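Dokside drink bagging cell: fault FAQ

For anyone running the Golar arm on the to-go table. Wouter Van Beek keeps this page. Last edit 20th November. Add to the bottom if you hit something new.

What went wrong in August?
Arm let go of a cup too high. Cup hit the ridge between the two slots, tipped, lid popped. Hot coffee through the bottom of the bag and over the operator's hand when she lifted it. Minor burn, first aid, cell down for the rest of the shift.

Why did it let go high?
Bad bottom height. The arm was still using the number for the old bag. New bags are deeper by 18 mm. So it thought it had landed and opened. No force check on release back then, now there is.

Was it the gripper pads?
No. Pads were checked, fine. People keep blaming the pads. Worn pads make a cup slip on the way over, and you'd see that in the log as a grip loss. Wasn't in the log.

What does the arm check now before it opens?
Touch at the bottom first, then height, then open. All of it has to agree or it holds the cup and goes amber. Fingers open wide on the way out so they dont drag the lid. 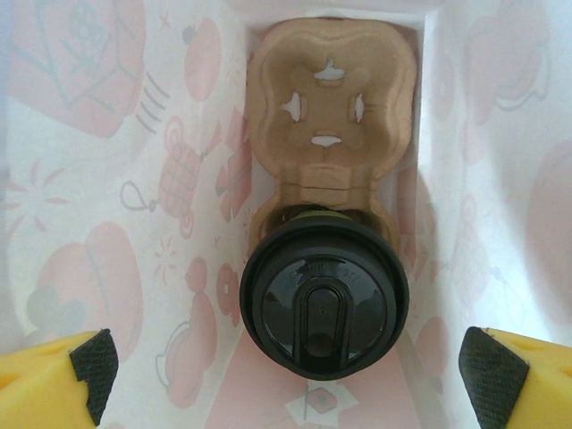
If it goes amber after the first cup, leave that cup alone. Don't reach in to straighten it while the arm is over the bag, not even a quick nudge. Hit pause, wait for the arm to park, then look.

It stopped over the bag with a cup still in the fingers. Now what?
Pause. Do NOT press open. Use jog up until the cup clears the rim, swing to the tray, then open. Over the bag you are dropping it, same as August.

Can I test with full cups?
Not hot ones. Empty with lid for the first runs, then cold water. The 83 C test we used to do is off the list.

How many good runs before we go back to drinks?
200 in a row. One amber and you start over. Yes really.

It keeps missing the carrier.
Mostly the carrier is riding up on one side. It has to sit flat on the bottom of the bag, both slots open, before you hit start. Push the corners down with your hand. Arm parked obviously. If the bag bottom isn't squared out the carrier won't lie flat, so fix the bag first. Handles go back, out of the way of the cup path. A handle flopped forward can hook a finger and take the whole bag with it, we've had that 2 times.

Spare carriers ok on the table?
Beside the bag, fine. Not under it. Same for cups, straws and napkins, keep them behind where the arm expects them.

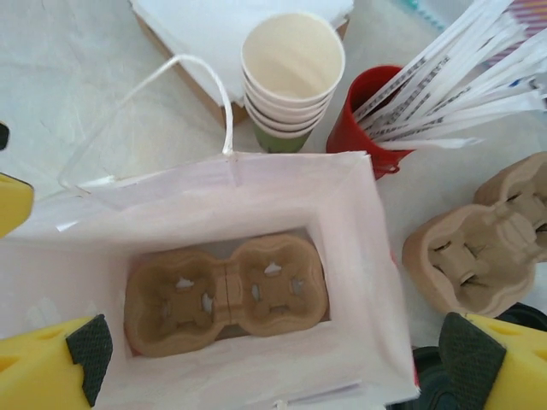

The Clarkar vision screen says "no bag" but there's a bag.
White bag on a white table, it struggles. Turn the bag a little and rescan. If that fails twice, stop and call, don't override. Override skips the height check too, found that out the hard way.

Who can clear a red stop?
Shift lead or Wouter. Nobody else. Red means it felt a hit it didnt expect.

Do I have to report an amber?
Only if it comes back after a restart. Write down the time, which slot, what was in the fingers. A red gets reported every time.

Is the Sorensen cell affected?
Same release code, differnt bags. They got the fix with ours. Still waiting on their test sheet.

Contact: Dokside floor desk, ask for Wouter | © Dokside | Back to top

This site uses cookies to remember your login. Accept / Manage settings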